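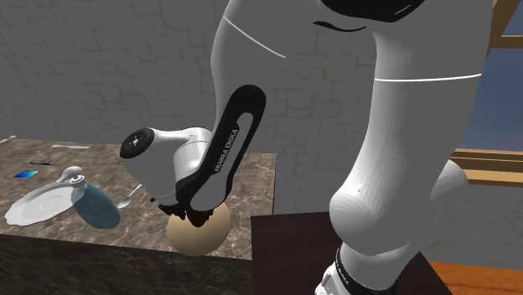
Cemlow Thermal Transfer Label Stock, 342 Series

The 342 Series is a coated paper label stock for carton marking, shelf identification and outgoing shipment labels. It is supplied in rolls, die-cut or continuous, and is made for printers that use a wax or wax/resin ribbon. It is not a direct thermal stock and will not print without a ribbon.

Construction

Face: white coated paper, matte finish
Adhesive: permanent acrylic or removable acrylic
Liner: glassine, white
Winding: labels out as standard, labels in on request
Sensing: gap or black mark

Adhesive selection

The permanent grade is intended for corrugated board, kraft paper and most rigid plastics. Full bond develops over the first day, and labels should not be repositioned after application. The removable grade is for painted shelving, glass and returnable totes. Removal becomes harder with age and heat, so test a sample on the surface you plan to use before placing a full order. Neither grade is recommended for oily metal, silicone-treated board or surfaces with frost on them.

Printing

Barcodes can be printed along or across the web. Where space allows, print linear codes with the bars parallel to the direction of feed. A single failed printhead element then has less effect on the whole symbol. Start at a low heat setting and raise it until solid areas fill evenly. Too much heat thickens the bars and lowers the scan grade. The ribbon should be wider than the liner to protect the printhead.

Preprinting

Rolls can be supplied blank or with up to 4 flexographic colors. Logos, borders and handling marks are preprinted, and the variable data is left for the customer's own printer. Send artwork as vector files with fonts converted to outlines. A proof is issued for every new design, and production starts once the signed proof is returned. Changes made after that are charged as a new plate.

Storage

Keep rolls flat in the original bag, away from direct sunlight and radiators. Shelf life is 2 years from the date on the core label. Stock that has been kept in an unheated building should be brought to room temperature before use.

Ordering

Please state label width and length, core size, maximum roll diameter, adhesive grade, winding direction and sensing method. If you are matching an existing label, send 2 unused samples still on the liner. Orders are slit and packed at our Bekville plant. The Brellness warehouse holds common blank sizes only.

Technical contact: Atif Mughal, Label Materials

Related products: Lindholm wax/resin ribbon, Cemlow synthetic tag stock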